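## Section 3: Laying out the table

Okay, you've got the box open and everything's in a heap. Mine was too! I've set up both layouts in this guide more times than I care to admit (I run the Erstead word-and-drawing evenings), so these are the steps in the order I really do them, with the bits I kept forgetting written in.

The kit has two layouts. Tutham is the full one, with the board, and Onuoha is the short one, with the cube and the kettle. If it's your first evening, start with Tutham. It takes me 15 minutes, and most of that is hunting for the marker cap.

### Tutham layout

1. Wipe the table and let it dry. I like a dark surface for this one because the board stands out so well, but use what you have.
2. Put the board down in the middle, flat, with room left behind it for a row of things.
3. Start the back row at the left with the jug, cap on. Mine takes 700 ml, but I never fill it past halfway once people are reaching over it.
4. Next to the jug goes the slotted box, slot at the top. Folded slips get posted in there, so give it a shake first to make sure last time's slips are out. I've read old answers aloud more than once, and everyone noticed.
5. Then the cup, with the small pieces standing up in it so people can grab them.
6. Finish the row with the shallow tray at the right-hand end. Used slips go in the tray, and yes, someone will put their cookie in it.
7. Stand the green block on the board, close to the center. Lay the marker up and down near the left side of the board.
8. The pink eraser sits just off the board, on the left. Keep it off the board itself or it gets drawn around (ask me how many little rectangles I've cleaned up).

**Note:** if you're left-handed you may want to swap the marker and eraser over to the right. The game plays the same.

**Caution:** check that the marker is a dry-erase one before the cap comes off! The Wekcombe refill pack has both sorts in it, and they look far too alike in the evening.

### Onuoha layout

1. Use a white or light tabletop if there's one handy.
2. Put the speckled cube near the middle with the red circle facing front. Turn it a little so a side face shows as well.
3. Bring the kettle to the table, and keep it farther back than the cube.
4. Agree who turns the cube first, then leave it alone until everyone's sitting down.

**Caution:** fill the kettle with cold water only. It's a thing to pass and pour from in this game, so please don't plug it in or put it on a burner beforehand.
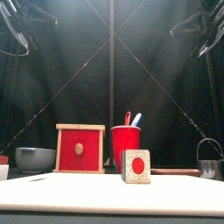

Onuoha first, then Tutham twice.

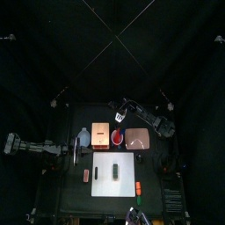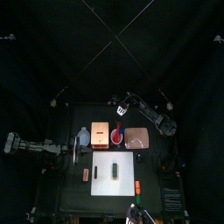

Ngozi Okafor wrote back after trying the Tutham layout and said step 5 ought to come before step 4, as she kept knocking the box over with her sleeve while she filled the cup. She also wanted to know whether the slips could be cut in advance, and thought the jug was better left out altogether with kids at the table.

I've tried her order since, and it's fine, so do whichever suits your sleeves. Cutting slips ahead is a great idea. Make them 3 inches long and fold them once; any longer and they catch in the slot. As for the jug, I'd still keep it for grown-up evenings, but you can leave its spot open with kids and start the row at the box.

### Before people sit down

- Try the marker in a corner of the board, then rub the line out with a soft cloth.
- Put 2 spare slips by each chair.
- Take the lid off the slip tin, because it sticks.

### Putting it away

Empty the jug and the kettle first and leave the caps and lids off overnight. The small pieces live in the cup, the cup goes in the tray, and the board slides down the side of the kit box with its white face toward the cardboard. If the lid won't close, take the eraser out and look under the tray, where there's usually a slip somebody missed.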